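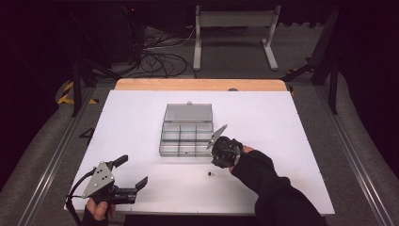
Clear compartment box on the white board, lid folded right back.

From: Aino Rissanen
To: Bunwood Beading list
Date: Sat 25 May
Subject: Re: Boxes for small beads, what are people using?

Hello Mal-soon and everyone,

I meant to answer this earlier in the week but I wanted to do some sorting first so that I had something useful to say. My answers are between your paragraphs.

Mal-soon Bae wrote:

> I have finally given up on the screw-top tubes. They are fine for
> seed beads but for anything larger I can never see what is at the
> bottom, and I have to tip the whole lot out to find one colour. I am
> thinking of moving the round beads and the spacers into flat divided
> boxes. Does anyone do this, and do you wish you hadn't?

I do it, and I don't wish I hadn't. I still keep the seed beads in tubes. They creep under dividers in any box I have tried, and once two sizes are mixed you will be there all evening with a needle. The round beads from four millimetres upwards have gone into boxes and so have the wooden ones. Clasps and jump rings are in a separate box because they scratch the softer beads.

The box is clear plastic with a slightly grey look to it, and the lid is hinged with a small latch tab. I prefer that to a lift-off lid. With the lift-off sort I always put the lid down on top of something and then can't find it. With the hinged sort you do need to allow space behind the box, as the lid takes up as much table as the tray does when it is laid flat.

> My other worry is the dividers. I bought a box at the October fair
> which looked very good, but the dividers are lower than the sides, so
> if it is turned over everything ends up in one corner. Are there any
> where the lid comes right down on to them?

Some do and some don't, and you can't tell from a photograph on a website. Take a few beads with you to the shop if they will let you. Put them in one compartment, shut the lid, turn the box on its side and look. If they have moved, put the box back on the shelf. Van den Broek had two kinds on the same shelf when I went, and from the front they looked the same to me. One passed and one didn't.

Look at the tops of the cross dividers as well. Rounded ones are easier on the fingers when you are picking beads out, but the rounding leaves a bit of a gap at each end, and a four millimetre bead will find it if you carry the box upright in a bag. I carry mine flat.
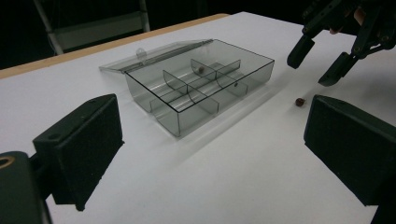 One brown bead in a back compartment and a reddish-brown one still out on the table.

Those two browns are the reason I would always sort on something white. On my green mat I had them down as the same colour for years. Put a bead in the box and its neighbour on the table next to it, under the same light, and you soon see whether they belong together. Don't compare through the side of the box, as the grey plastic takes the warmth out of reds and browns. Look straight down with the lid open.

> How do you decide what goes where? I have a lot of odd ones and twos
> left over from kits and I don't want to give a whole compartment to
> two beads.

I started by colour and gave up. What works better for me is size first, then material, then colour if there is room. The larger compartments go to whatever I use most, so at the moment that is the eight millimetre wood. The small ones take spacers and the leftovers. Anything I have fewer than ten of goes in one mixed compartment, and I go through that first when I need a bead for the end of a bookmark or a zip pull.

For what it is worth, I counted as I went, as I want to put a figure on the insurance form. I have 1,354 beads that are six millimetres or more, in 29 sorts. Of those 328 were in the wrong tube or in no tube at all. The seed beads I only weigh.

> Last thing. Do you label the lid or the tray? And has anyone tried
> the Ikisside boxes? The catalogue says they stack.

I label the end of the tray, on the outside, in pencil on masking tape. I used to label the lid, but when it is open you are looking at the underside of it and the writing is back to front. Pencil doesn't fade and the tape comes off cleanly if you don't leave it for years.

I haven't used the Ikisside ones. I have a feeling somebody at the Mudance weekend had a stack of them, so if it was you, please tell Mal-soon how they have lasted. My only experience with stacking is that the hinge goes first. I now keep no more than three in a pile, with the heaviest at the bottom, and a full box of glass is heavier than you would think.

A few other things while I am on the subject.

Fill the compartments to two thirds and stop. If you fill them to the top the lid pushes beads over into the next one as it shuts.

Put the box down before you open the latch. Mine is stiff and I have opened it in mid-air more than once, with the result you can imagine.

Keep a saucer or a square of felt beside you for the beads you haven't decided on. Round ones will roll on a smooth table if there is the least slope to it.

If your tubes have been in the shed, wipe the beads and let them dry overnight before they go in a closed box. Wooden ones especially.

Mal-soon, I have a spare box of the kind that passed the shop test, bought by mistake, and you are welcome to it for what I paid. I also have up to 100 empty tubes to give away, mixed lengths, all with caps. Reply to me directly for either and I will bring them to the next meeting.

Aino

--
Bunwood Beading list
Please trim your quotes when replying.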